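Teaching a Gripper to Go Home: Our Semester Build at the Colwood Shop

Project report by Maarja Vanags, with Usman Awan and Shamim Ansari

So our group picked the arm. The other teams went for line followers and a plant waterer, and we said sure, we'll do a two-finger gripper that can find its way around a room, how bad could it be! Our advisor, Evangelia Manolakis, read the proposal and wrote "smaller" on it in pencil. We made it smaller. The final goal was to have the gripper drive itself to a corner of a room, stop before it hit anything, and open and close on command.

We worked in the shared workshop at Colwood, mostly evenings, on the bench by the laser cutter (which was broken until March, so it was nice and quiet back there). Usman did the finger linkage, Shamim did the wiring and the motor board, and I did the software, meaning the simulator and everything that talks to it. Dwayne Ferreira, who runs the shop, lent us a power supply and taught us how to crimp a connector so it stays crimped.

The first set of fingers was bad. Usman printed them flat on the bed and they split along the layers the first time we closed them on a block of wood. He turned them on their sides for the second set, made the base thicker, and those are the ones we still have. The linkage is one servo pulling both fingers through a pair of little gears, so they always move together. There's some slop in the gears that we never got rid of. Shamim wanted to shim them and I wanted to fix it in code, and we did a bit of both, which I don't recommend.

While they were fighting with hardware I got the simulator going. We used one called Zareck that a student in the year above had left on the shop computer with a page and a half of notes. I called our robot model Grorkiretti because it asked for a name and I was tired, and now it's in all the file paths forever.

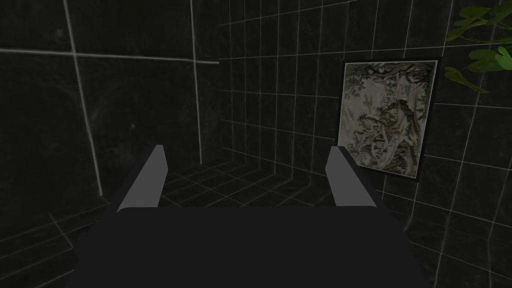

My part of the simulator work was mostly about the wrist view, with the virtual camera sitting behind the gripper and looking out past the fingers. I wanted the software to find a corner from that view and head for it. My plan was to look for long straight lines, follow them until they met, and call that the corner. Then I loaded the tiled room, and oh boy. The grout lines are straight and pale on nearly black tile, so my line finder grabbed every one of them and ignored the seam between the two walls, the only one I cared about! The small squares on the back wall were much worse than the big panels on the left. Shamim said just use a plain room, and for a week I did, and it worked great, and then Evangelia asked if our workshop was a plain room. It is not.

The fix was to stop treating all lines the same. I grouped them by direction and looked for the place where the level lines change slope, because on one wall they tilt one way and on the next wall they tilt another. It's slower, but it let me use the grout as a clue. I also masked out the gripper itself, since the edges of the fingers kept getting counted as part of the room. That took me one evening and I should have done it first.

We ran 269 trials in the simulator with the final version and it stopped facing the right corner in 217 of them. Most of the misses started with the robot turned so far to one side that it only had one wall to look at. I added a slow turn at the start to help with that, but we ran out of time to do the full set again, so I can't tell you how much it helped.

On the real build we got the opening and closing working well and the driving working kind of. The base pulls to the left. Dwayne thinks one wheel is a hair smaller than the other and I think he's right. It did reach the corner by the drill press several times, and once it reached the corner, backed up, and went to the other corner, and we still haven't found out why.

If we get the bench again next term, Usman wants softer pads on the fingertips, and Shamim wants to redo the motor board with proper connectors. I want to rename the robot. The code and the finger files are on the shop computer in the folder called Grorkiretti, and the notes are longer than a page and a half this time.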